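Is the Rilwood soft gripper kit worth 487 dollars for handling dishes?

Asked 2023-10-24 in Grippers and End Effectors

I have a small Okoro arm on a bench in the garage and a long-standing ambition to have it unload the drying rack. The stock gripper is two flat metal jaws. It has the bedside manner of a stapler, and I am down a few mugs.

So I have been looking at the Rilwood soft finger kit. The listing says 487 dollars with the mounting plate, the fingers and a small controller box. A neighbor of mine at the Cliltport makerspace let me try his over a weekend, which is how I know the following:

The fingers are pale, rounded, lumpy things and they do press up against a curved surface nicely. Mugs, fine. Plastic tumblers, fine. Bowls are where I start to have opinions. The fingertip meets the outside of the bowl and then I never know if it has a hold of it or is just leaning on it like a man at a bus stop. I got a lift 3 times out of 9 with the default grip setting.
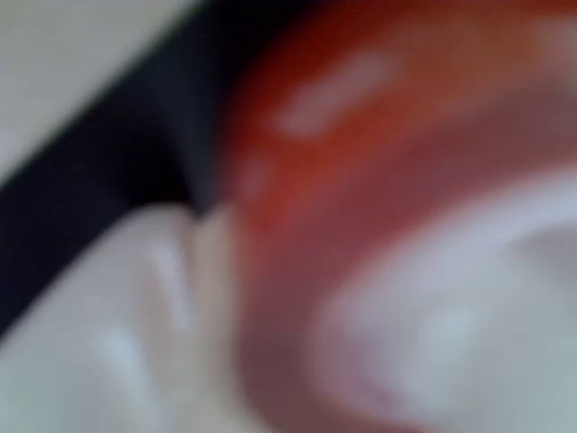
Damilola Babalola wrote in under the first version of this post to say that bowls are the worst possible test for these kits, and that the default setting ships far too gentle because Rilwood would like fewer angry emails about eggs. Fair enough, but I don't own many eggs that need moving.

My question is whether the kit can be made to handle bowls reliably, or whether I should save up for the Ilta one, which starts at 500 and then charges you separately for the fingers.

2 answers

Answer 1 (accepted)

It can. I've run the Rilwood kit on an Okoro for a year, mostly on kitchen stuff. Things to change, in order:

Turn the grip setting up two notches from default. Three notches and the fingers start to bow outward, so stop at two.

Come at the bowl from the side and low. If the fingertip touches up near the rim, the curve pushes it away and you get the leaning you describe. On wide bowls I put one finger inside and the others outside, and that fixed most of my drops.

Slow the last bit of the approach. The Okoro defaults to a speed suited to someone throwing laundry.

Wipe the fingers with plain soap and water now and then. Dish grease gets on them and after that you may as well be using butter. The manual mentions this on the last page, after the warranty, where they keep all the useful information.

I would not buy the Ilta for this. The fingers are a bit stiffer, and support answers in the same week you write, but by the time you've added the plate and the fingers you could have bought a lot of bowls. The one real complaint I have about Rilwood is the hose fitting on the controller box – mine worked loose in October and I ended up holding it on with a zip tie.

Answer 2

have you tried plastic bowls

Comment on Answer 2

I have. They also fall, but the mood in the garage is better.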